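Changes to the plant watering rota and the office move
February 25, 2019

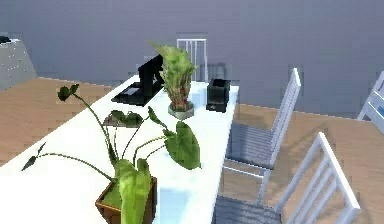
The move from the second floor of Titell House to the ground floor of the Grendanel building is now fixed for June. The lease was signed last week and the keys come to us at the start of the month. Most of you have asked the same few questions, so the answers we have so far are set out in this item.

Desks first. Everyone keeps the desk they have now. The removal firm will take them apart and put them back together on the other side, and you don't need to do anything except empty the drawers. Each person gets two crates. If you have more than two crates' worth of paper, please start sorting it now. The archive room at Grendanel is smaller than ours and it is already spoken for by accounts, who have 495 box files and are keeping all of them.

The phone numbers stay the same. Extensions will change from three digits to four, with a 1 in front, so 766 becomes 1766. Business cards with only the main number on them can still be used. Cards with the old postal address should go in the recycling after the move. Rigoberto Palacios is collecting orders for new ones and would like them by the end of next month. He needs your job title as you want it printed, and he will not chase.

Parking is the part people won't like. Grendanel has 11 spaces for us and there are 116 staff. Two of the spaces are for blue badge holders and one is for deliveries. The remaining eight will be booked by the day through the same page we use for meeting rooms. The number 4 bus stops opposite the entrance and there is a covered bike rack at the back, with a shower next to the post room. You will need a fob for the bike rack. Ask reception for one when you collect your new pass.

The kitchen is bigger and has two dishwashers. We are leaving the old fridge behind. Anything still in it on the last working day at Titell House will be thrown away, including jars, and including anything with a name on it.

Now the plants. Until the move they stay where they are and the rota carries on with one change: the second floor is watered twice a week in place of once, as the heating has been turned up. Melahat Ersoy has taken over the list from the facilities desk. If you are down for a week and can't do it, swap with someone and tell her who. The cans live under the sink. Please don't use leftover tea or fizzy water, and empty the saucers if there is anything standing in them the next morning.

Plants that belong to the office will go in the van. Your own plants you will need to take home or carry across yourself, as the removal firm's insurance doesn't cover them. If you would like to give one away, put a note on the pot and let Melahat know.

A visit to the new building is being arranged for anyone who wants to see it before the move. Groups will be small because the decorators will still be in. Flat shoes, please. Sign up on the sheet by the lift, and put your team next to your name so that we don't take everyone from the same team at once.

The floor plan is pinned up beside the sheet. The meeting rooms on it don't have names yet. Suggestions can go to Rigoberto with your business card order.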